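Search this site Search Go

3. Collecting the demonstrations

3.1 Why we went with a used desktop

When Ah-rin and I started talking about a data set for taking computers apart and putting them back together, my first idea was to build a nice clean practice board with pegs and sockets on it. I drew it up and everything! Ah-rin Koo talked me out of it over one long lunch, and I'm glad she did, since a policy that has only ever met pegs would have had a rough time the first day somebody handed it a real machine with wires hanging in the way. So we bought old office towers from a surplus dealer in Wornley, took the side panels off, laid them down flat on the table and got going.

The parts we cared about were the memory sticks, the processor, the hard drive in its caddy and one expansion card. Those four cover a good spread of motions. The memory stick wants a straight push with a fair bit of force, the processor wants almost no force and very good aim, the drive has to slide in along rails, and the card has to go down level or it binds at the bracket end. We left screws out completely (a screwdriver tool is on my wish list for next year, and Fitzgerald Doucet has a half-built one in his drawer).

3.2 The parts tray

We printed a gray tray that stands on the table to the left of the tower and gives every loose part a home. I went through more versions of this thing than I'd like to admit. The first few held the memory stick too tightly, so the gripper would lift the whole tray along with the stick, and then I overcorrected and the stick rattled around and came up crooked. The version used for all the runs in this paper holds the stick flat in a long slot, the processor in a square recess, and the drive upright at the back, where the fingers can get at it from above.

We did not bolt the tray down to one exact spot. Before each block of runs the operator nudged it a little and turned it a little, wherever felt natural, and did the same with the tower. I wanted the learner to have to look for things. Early on we had a batch where the tray had stayed put for days, and the policy trained on that batch reached for the old position with total confidence even after we slid the tray over. We threw that batch out and I still get teased for it.

3.3 Driving the arm

All of the demonstrations were done by a person steering the arm by hand controller, watching the table directly and not through a screen. A run starts with the gripper open above the work area and ends when the operator presses a pedal. We asked people to go at whatever speed they found comfortable, with one house rule: pause for a moment above the target before going down. That pause turned out to be very useful later, when we cut the recordings into shorter pieces, because the cutting script (we call it Staniforth, after the street our first lab was on) simply looks for places where the hand slows almost to a stop and splits there.

The lowering phase inside the case is where most of the trouble lives. The walls are tall compared with the fingers, the drive cage and its wires crowd one end, and the operator has to judge height from an angle that isn't great. Figure 2 gives two views of the arm down at the board, with the tray alongside. 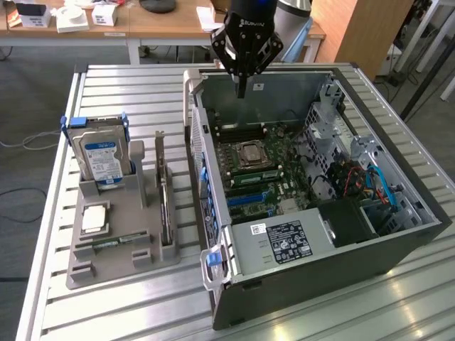
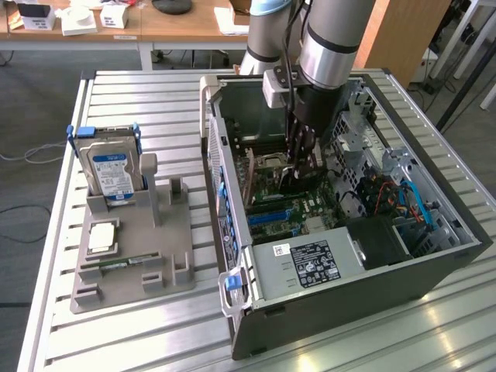
Figure 2. The gripper reaching into the open tower during collection. In both views the parts tray is to the left of the case, with the hard drive upright in its rear slot and the processor and a memory stick lying in their places.

3.4 What we kept and what we threw away

We planned for 500 runs and ended up keeping 323. That's a bigger loss than I expected when we wrote the proposal, so let me go through where the rest went.

A lot of them were lost to plain recording trouble. The arm log and the video were saved by separate programs, and if one started late the two wouldn't line up. We wrote a check for this in April and after that it pretty much stopped happening, but by then a good pile of early runs was already useless. Please, if you're setting up something like this, write that check before you collect anything!

Another chunk went because the operator had touched a part with a free hand in the middle of a run. People do this without noticing. You see a stick sitting a hair crooked, you reach over and straighten it, and now the video has a hand in it and the part moves for no reason the learner can find. We went back and forth on keeping these with the hand portion cut out, and decided against it.

Failed attempts we handled differently. If the operator missed, backed off and tried again, the run stayed in. Fitzgerald was the one who pushed for this and I was against it at first (I had the idea that clean data meant perfect data). His argument was that a learner that never sees a recovery will never make one, and Section 5 shows that he had a point: the policy trained with recoveries included did better on the memory stick, and a little better on the card. For the drive it made no difference that we could measure.

Each kept run has 2 labels written by a person, one for the part being moved and one for how the run ended. We tried having a richer set, with words for the kind of grasp and the kind of mistake, and dropped it after Ah-rin and I labeled the same stack separately and disagreed all over the place. "Slipped" and "missed" were the worst offenders. To me a slip is when you had the part and lost it, and to her it also covered closing the fingers on the edge of it. Both are fair readings, so we collapsed them.

3.5 Operators

We had 6 operators in all, including the three of us. The others came over from the Jultmont group and had never driven an arm before, so they each got a morning of practice moving blocks before touching the tower. Their runs are slower and have more pauses in them, and I was ready to see them drag the results down. They didn't. When we trained on the newcomers' runs alone, the policy was more careful around the processor socket than the one trained only on ours, though it took longer to get there. My guess is that we three had picked up the same shortcuts from watching each other.

Runs were stored on the shared Joltcombe server by operator and block, so anyone who wants to repeat the comparison can pull one person's runs out without touching the rest. The names are replaced with letters, and the key stays with Ah-rin.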